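January, late evening. Street lighting notebook, Hodusdale survey.

Third night out and I'm getting properly keen on verges! We started at the Brollis end and walked the whole length, 1,812 paces by my clicker (Ailbhe Mac Mathúna got almost 2,000, but she has shorter legs and stopped to look at things). Ailbhe kept the sketch plan and I did the notes.

The tarmac is a lovely thing to look at after dark. It goes a sort of lilac under a pale light, and every small mark on it stands out – far more than on our daytime visit. The verge is the real find, though. Bare soil and dry tufts all mixed up, so you get a raggedy edge that the old Entwistle plan draws as one clean line. I've redrawn it in pencil on sheet 4.

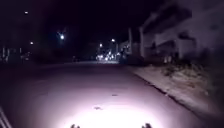

Street after dark, kerb and scrubby verge on the right, bright lights at the far end.

Still to do: kerb heights on the building side, and a proper go at the far end, where I want to know how much glare reaches back down the road. Ailbhe has the Vanden meter until then – ask her for the spare batteries too.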